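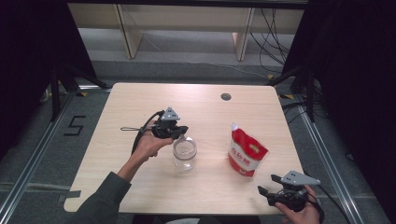 I've been keeping a list of house rules for hand-held grippers for a while now, and since I keep getting asked for it, I'm finally typing it up properly. They're nothing fancy, mostly bench habits that make a kitchen task come out the same way on the fortieth try as on the first. My favorite one is to clear the table down to what the task needs and stop there. If the job is sugar into a jar, then you want a clear jar with the lid already off, the red and white pouch of sugar, two grippers, and plain wood all around them. No mug, no phone, no roll of tape you meant to put back!

Straps and cables first

Before you pick anything up, look at where the straps and cables go. A loop of strap lying on the tabletop will find the neck of a jar sooner or later (ask me about the lentils). I run any cable down past my wrist and off the near edge, then swing my arm all the way to the far corner and back to check that it doesn't tug. Long sleeves are fine if they're snug. Bell sleeves are banned at my table, sorry.

Pick your containers with care

Clear plastic is my first choice for pouring jobs. I can see the level from either side and it survives a drop. Put a strip of masking tape underneath with the jar's number on it, never on the side. Pouches with a spout are trickier - they slump differently every time, so give them a little shake and lay them down the same way before each run. Jocelyn Baluyot taught me to retire a pouch once the film goes soft and crinkly, and I've stuck to it.

Where to start and stop

Both grippers start low, near the front of the table, fingers open. Both come back there at the end. Wait a full breath before you move and another after you finish. It feels silly and it saves so much trimming later. If you fumble something, finish the fumble, put everything back, and mark that run in the book. Please don't quietly redo it.

Mark the floor

I number each station on the carpet in wide black tape, big enough to read from the doorway. Gray tape goes by the table legs so the table can be nudged back after vacuuming. Striped warning tape is for trip spots only. Use it for anything else and people stop looking at it.

Cleaning up after sugar

Sugar gets everywhere. Brush the finger pads dry first, then wipe with a barely damp cloth, and dry them again before they go back in the drawer. Check the mounting plate screws while you're at it. Signe Aasen does hers every 94 runs on the dot, I do mine whenever I change the jar.

Our logbook went past 2,000 runs in October, and 215 of those have a fumble marked next to them. I'd worry more if the column were blank. The printed version of these rules is taped inside the cupboard door at Barow, second shelf, behind the spare lids.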